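Sterkel Learning Center
Call for Participants: Evening Course in Computer Repair and Reuse

The Sterkel Learning Center invites applications from adult residents of Andness for its evening course in computer repair and reuse. The course runs for 7 weeks and meets every Thursday at 6:30 p.m. in the Simon Building, second floor. Instruction is free of charge. The application period closes at the end of May.

No earlier training in electronics is required. Applicants must be at least 18 years of age, be able to read technical instructions in English, and be available for all sessions. Preference is given to applicants who are currently out of work or who are returning to work after a long absence.
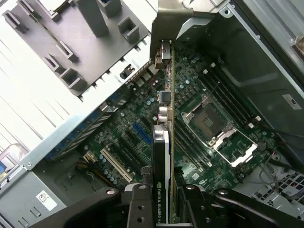 Participants will learn to identify the main parts of a desktop computer, to remove and replace them safely, to test memory and storage, and to erase data according to the Center's written procedure. Two sessions are set aside for customer service and record keeping. Each participant will complete a full service report, which will be reviewed by the instructor before the final meeting.

The course is offered jointly with Gastero, the regional reuse program. Last year Gastero returned 2,116 computers to schools, libraries and households in the district. Participants who finish the course may apply for paid seasonal positions in its repair shop. Completion of the course does not guarantee employment.

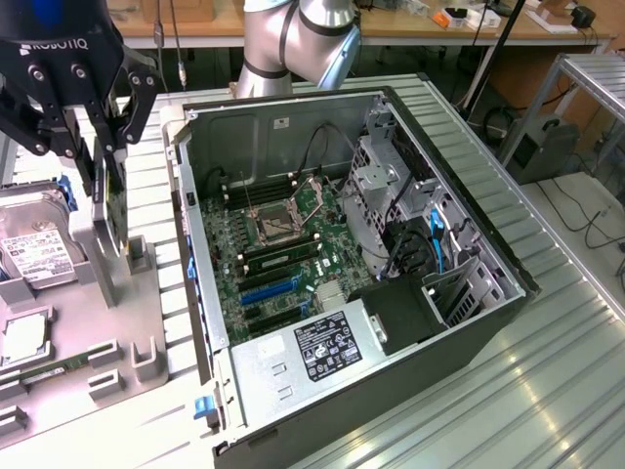
Attendance is recorded at each session. Participants who miss more than one session without notice may lose their place to an applicant on the waiting list. Those who complete the course receive a certificate and a travel allowance of $300, paid by check after the final meeting. Tools and safety glasses are provided and must remain in the building.

There are 70 places, divided among several groups. Applicants may state a preference for a group, but the Center makes the final assignment.

To apply, submit the following to the front desk of the Simon Building:

Completed application form
Proof of residence in Andness
A short statement of interest, no longer than one page

Forms are available at the front desk and at the public library. Applicants who need an accommodation for a disability should note this on the form. All applicants will be notified of the decision by mail.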